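4.3 Recording grasp and travel examples in Jillska

Before you start, finish the Skollari arm check in section 4.2 and load a house layout. Recording needs 6 GB of free disk space.

1. Open the Record tab and choose your task from the list. Type the instruction exactly as the learner should receive it, in one short sentence.

2. Turn on both views: Wrist and Head. The two streams are saved under the same episode number.

3. Press Start, then wait for the counter to move before you touch the controls.

4. Drive to the object at walking speed. Long stops are kept in the episode and the learner will copy them.

5. Open the fingers wider than the object and bring them up on either side of it. Close slowly.

6. Press Keep or Discard. Discarded episodes go to the Jetesa bin and can be restored until you close the session.

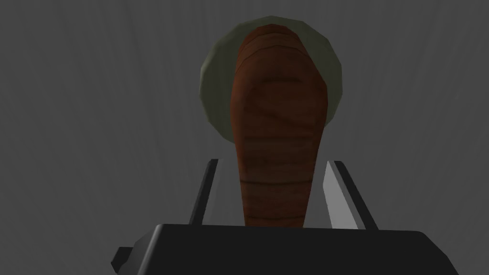
Wrist view, with the object between the fingers. 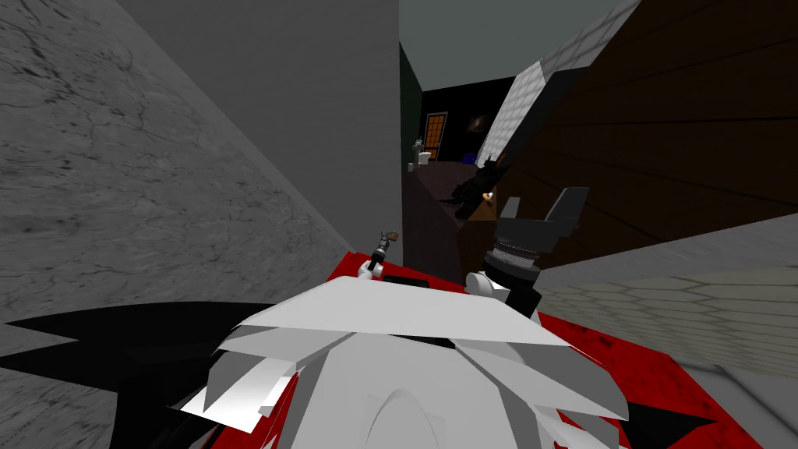

Head view, facing down the corridor.

Can I use episodes in which the grasp failed?

Mark them Failed and keep them in the same set. The trainer leaves them out of the imitation step and uses them for the success classifier, so a wrong mark does harm in both places. If you are unsure about an episode, discard it.

Note: The Wattimena starter set holds 1,202 episodes, of which 635 are marked Success. Add your own episodes to a copy - the original is read-only.

Caution: Do not change the layout or the lighting during an episode. End the episode first, make the change, and press Start again.

Caution: Changing the control rate partway through a set makes the earlier episodes unusable for training. Begin a new set instead.

7. When you have enough episodes, select Check Set. Episodes missing a view are shown in red. Record them again or remove them, then go on to section 4.4.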